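Care of the Two-Finger Hand-Held Gripper: Workshop Tips

Issued by Harkar Workshop Services. Revised Dec 20, 2023.

These tips apply to the hand-held grippers used for laundry and bedding work. They cover the fingers, the joints and the finger covers. Repairs to the body of the tool, including anything behind the gray housing, remain with the bench and should be booked through Chinyere Ogbonna.

## Before use

- Wipe both fingers with a cloth dampened in plain water and dry them fully. Solvents and kitchen degreasers leave the rubber slick and shorten its life.
- Open and close the fingers by hand through their full travel. Movement should be even from one end to the other.
- Look along the fingers from the front. The tips should meet squarely. If one tip sits ahead of the other, the tool should not be issued.
- Check that no bolt head stands proud of its seat.

## Tightening the joints

The round hex-socket bolts serve as both fasteners and pivots, and for that reason they are easily overtightened. Use the key supplied in the Wunar kit. A ball-end key from a general set will reach the socket but rounds it over time.

Begin with the bolts near the tips, continue to the outer joints, and finish with the two larger bolts where the arms meet the body. Turn each one until resistance is felt, then stop and move the finger. A joint that drags has been taken too far and should be backed off slightly. Thread compound is applied at the bench only. Users who find that a bolt will not hold should tag the tool and return it.

Joints are checked after every 600 grips on cotton and at the end of any day in which heavy fabric was handled. The count is kept on the card in the tool case.

## Checking the grip on fabric

A clean bench tells very little about how the rubber will behave on cloth. After any adjustment, the tool should be tried on an ordinary garment laid on a made bed. Bring the tips down on either side of a loose fold, close them gently, and note whether the fold stays between the tips as the hand is raised.

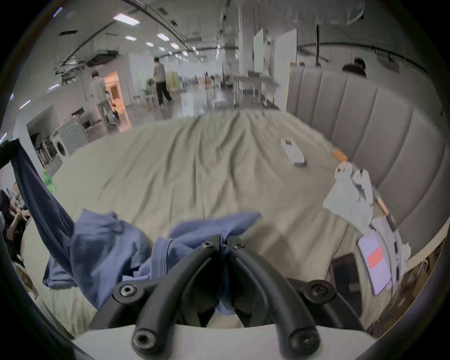

*Fingertips closed on a fold of a blue T-shirt during a grip check on the bed.*

Repeat the check with the garment turned, so that the tips meet a seam or a hem. If the fold creeps out on one side only, inspect the cover on that side before touching the bolts. Jui-lin Yang's notes from October record 16 tools returned as loose. On 7 of these the joints were sound and the cover had worn smooth.

## Replacing the finger covers

1. Remove lint from the old cover with a soft brush.
2. Warm the new cover in the hands for a minute or two. Do not use a heat gun.
3. Roll the cover on from the tip, keeping the seam on the outer face of the finger.
4. Press out trapped air toward the joint.
5. Leave the tool closed on a folded towel overnight.

Covers are stocked in bin 422. They should be changed in pairs, and the date written on the card.

## Storage

Store the tool with the fingers slightly open. Tips left pressed together for long periods take a flat spot. Cases should be kept away from dryers, radiators and sunny windowsills. Thread and hair wound around a joint should be cut with small scissors and drawn out with tweezers; pulling drives the strands deeper into the pivot.

Questions about covers may be sent to Hsin-yi Shih. Requests for keys and replacement cards go to the stores desk.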